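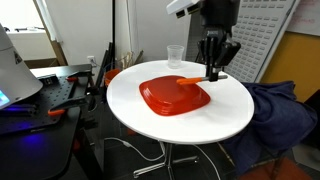
Slow Stomach, Steady Sugar: Gastric Emptying and Blood Glucose After Two Breakfasts

Project report, Human Physiology, second year
Genivaldo Fagundes

Summary

This report compares the rise of blood glucose after two breakfasts with the same amount of carbohydrate. One breakfast was white bread with jam and water. The other was the same bread and jam, but a boiled egg and a small portion of plain yogurt were eaten first. The volunteers were 30 students of our faculty. The peak of glucose was lower after the second breakfast in most of them, and it came later. I did not measure the emptying of the stomach directly, so the explanation by slower emptying stays a probable explanation and not a proven one.

1. Why I chose this topic

When I began the course I believed that the stomach was a kind of waiting room. Food arrives, it is mixed with acid, and then the real work is done in the small intestine. During the lectures on digestion I understood that this picture is too simple. The stomach decides how quickly the food passes to the duodenum, and this speed has an influence on everything that happens after, including the blood glucose.

My grandmother in Bittencourt has type 2 diabetes. Her nurse told her to eat the meat and the vegetables before the rice. She followed this advice for years without knowing the reason. I wanted to see if the same idea works for a breakfast, in young people without diabetes, with equipment that a student can use.

2. Background

After a meal the upper part of the stomach relaxes and stores the food. The lower part grinds it into small particles. Liquids leave first. Solids leave later, usually after a delay, and then at a fairly constant speed. The pylorus, the muscular ring at the exit, lets only small particles pass.

When fat and protein reach the small intestine, cells in its wall release hormones, among them cholecystokinin and GLP-1. These hormones slow the stomach. GLP-1 also helps the pancreas to release insulin when the glucose in the blood is high. For this reason two effects are mixed together: the sugar arrives more slowly, and the body is better prepared to receive it. With a simple finger test it is not possible to separate them.

The effect of gut hormones on glucose is not a new idea. The word "incretin" was already in use in the early 1930s, and the author of our textbook gives 1931 as the year when students should start their reading. I found the old articles difficult but I could follow the main argument. Scientists had noticed that something coming from the intestine could lower the blood sugar, a long time before the hormones themselves were identified.

3. Method

The project was approved by the teaching ethics panel of the faculty. Every volunteer signed a consent form and could stop at any moment. People with diabetes, with a disease of the stomach or intestine, with an egg or milk allergy, or who were pregnant were not included.

Each volunteer came to the Ometti teaching laboratory on two mornings, with at least one week between them, after a night without food. Half of the group had the plain breakfast first, and the other half had the egg and yogurt breakfast first. The order was drawn by lot.

Plain breakfast: two slices of white bread, one spoon of strawberry jam, 200 mL of water.

Protein breakfast: one boiled egg and a small portion of unsweetened yogurt, a pause of ten minutes, then bread, jam and water. As the yogurt contains some milk sugar, I reduced the jam a little to keep the total carbohydrate equal. I weighed everything on the laboratory balance.

The eating of the bread had to be finished in eight minutes. I measured the glucose in a finger drop before the meal and then at 15, 30, 45, 60, 90 and 120 minutes, counted from the first bite of bread. I used one Celta meter for all the tests, and I checked it with the control solution every morning before 8 a.m. The volunteers stayed seated. They could read or use the phone, but they could not walk around, because walking also lowers the glucose.

The curves were drawn with Mirnum, the statistics program that is installed in our computer room. I compared the peak, the time of the peak, and the area under the curve, with a paired test.

4. Results

Three volunteers did not come back for the second morning, and one was excluded after she told me that she had drunk coffee with sugar on the way. The results are from the remaining 26.

The starting values were the same on both mornings. After the plain breakfast the mean glucose went from 4.9 to 7.8 mmol/L, and for most volunteers the highest point was at 30 minutes. After the protein breakfast the mean peak was 6.7 mmol/L, and the highest point was more often at 45 minutes. The area under the curve was also smaller, but here the difference between people was very big.

At 120 minutes there was something I did not expect. After the plain breakfast, several volunteers had a value lower than their starting value. After the protein breakfast this was rare. Two people wrote in the comments that they were hungry and a little shaky at the end of the plain morning. I did not plan a hunger scale, and I regret it, as it would have cost only one more line on the paper.

Five volunteers had almost no difference between the two mornings. One had a higher peak after the protein breakfast. I repeated the reading at that moment with a new strip and the value was the same.

5. Discussion

The lower and later peak agrees with a slower delivery of the sugar to the intestine. It also agrees with an earlier release of insulin. To separate these effects I would need a measure of gastric emptying, for example a breath test with labelled octanoate, or an ultrasound of the lower stomach. Our laboratory has neither.

There are other weak points. The protein breakfast had more energy in total, so the two meals were not equal in this sense. The finger method is less exact than blood taken from a vein. The volunteers knew which breakfast they were eating – it is hard to hide an egg. Some students slept badly before the second morning because it was the week of the chemistry exam, and poor sleep can raise the glucose.

My volunteers were young and healthy, and a peak of 7.8 is not dangerous for them. The result should not be used as advice for people with diabetes. In them the stomach can already be slow, for example when the nerves are damaged, and then to slow it more can make the timing of insulin difficult.

6. What I would do differently

I would add a third breakfast with the same foods eaten all together, to know if the order is important or only the presence of protein. I would also take a reading at 20 minutes. Between 15 and 30 the curve rises so quickly that the real peak of some people was probably missed.

I would prepare the tables in advance. In September I was still writing values in a notebook and copying them in the evening, and I found two copying errors when I checked. Both were corrected before the analysis.

7. Reading

I used mainly the chapters on gastric motility and on gut hormones in the course textbook, and the lecture notes from weeks four and five. For the history I read a review from the year 2000, which the library keeps in print only. The raw values, without names, are in the appendix, and the consent forms are kept in the department office.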